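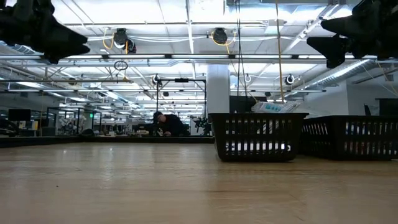
January 21, 2021

Picking up where I left the planner on the last page. I had meant to spend the morning on the handover timing and instead spent the whole of it on the baskets, which I don't regret, though Guðlaug will be within his rights to sigh when he reads this.

The trouble is the slots. Gendedum (the segmentation side of it, I mean, the grasp ranking is fine) has always treated a basket as a solid box with an open top. Anything it sees inside the outline of the box, it takes as lying inside the box and reachable from above. With a plain tub that works very nicely. With slotted sides you get little strips of bright packaging showing through the wall, and each strip comes back from the depth map as its own small object, floating more or less in the plane of the plastic. The ranker then looks at these tall thin slivers, finds them a lovely width for a pinch, and puts them at the top of the list! So the left arm would set off quite cheerfully towards the outside wall of the near basket, and the collision check would refuse it, and the whole thing would go round again with the next sliver. I let it run through one full cycle just to see how long it would keep at it. It gave up after 4000 rejected candidates, because that is the cap I put in myself back in September and had completely forgotten.

First thing I tried was the lazy one, a minimum area on each segment. It does get rid of the slivers. It also gets rid of the corner of any packet that pokes up over the rim, and those corners are the easiest picks we have, so that was no good and I took it out again within the hour. (Branch is still there, called area-floor, please nobody merge it.)

Second thing, and I think this is the right road, is to give the basket a proper model with two parts: the rim, as a closed loop, and the walls, as a surface. A point that lies below the rim loop and whose ray from the camera crosses a wall gets marked as seen-through. Seen-through points are kept for the occupancy map, because they do tell us the basket has something in it down at that level, but they are hidden from the ranker. A point above the rim, or one whose ray goes in through the open top, is left alone. Mercedes suggested keeping them for the occupancy and I was sceptical, and she was right, and I have told her so. Without them the fill estimate drops to nothing as the top layer is cleared and the arms start reaching down far too fast.

The flared rim needs a bit of care. My loop was drawn at the inner edge, and the flare sticks out past it, so a thin ring of rim plastic was being counted as contents. I have pushed the loop out to the outer lip and added a small margin, and the ring has gone. The margin is 4 mm for now. I haven't tried to justify it, it is simply the first value that worked, so if anyone has an afternoon and feels like sweeping it properly I would be very grateful.

Crinkly clear film is still crinkly clear film. Where the packet has print on it the depth is decent, and where it is see-through we get holes, or worse, we get whatever is behind it. The Delić filter fills the holes by growing outwards from the printed areas, and with the teal lettering, or blocks, or whatever one calls that pattern, there is plenty for it to grow from. I wouldn't trust it on a plain clear bag. I have left its reach at the default of 5 and written a note in the config so that the next person knows it hasn't been tuned.

A word on the glossy table as well, as it cost me a good half hour before lunch. The strip of tube lights overhead comes back up off the wood as a long pale streak, and the old table-plane fit was happily throwing away every point in it as an outlier, which left a gap down the middle of the plane. Nothing terrible followed from that, but the free-space check treats a gap as unknown and unknown as blocked, so the two arms were being sent the long way round for no reason at all. I have made the fit fill across any gap that has good plane points on both sides. The paths are visibly more direct in the viewer now – it's a real pleasure to watch them drawn out after weeks of those silly detours.

On the arm side, very little changed. The home poses stay as they were, both grippers high and well out to the sides, with the tips facing in. Guðlaug would like them lower to save travel. I would rather keep them where they are until the rim model has had a longer run, and we have agreed to argue about it again after the Prernham visit.

Still to do:

Rim loop for the far basket. It reaches past the edge of this camera's view, so the loop never closes and the code falls back to the old solid box. Either we take the missing side from the Purnetti model file, or we shift the basket along a bit. I prefer the model file.

Log the seen-through points in their own colour in the viewer. At the moment they are the same grey as the walls and I keep losing them.

Raise a proper warning when the candidate cap is hit, instead of the polite silence I wrote the first time.

Ask Mercedes whether the fill estimate should be per basket or per layer. She had a view on this and I didn't write it down.

Everything above is on the rim-model branch, pushed before I went for tea. The tests pass apart from the one for handover timing, which I haven't touched and which was failing yesterday too.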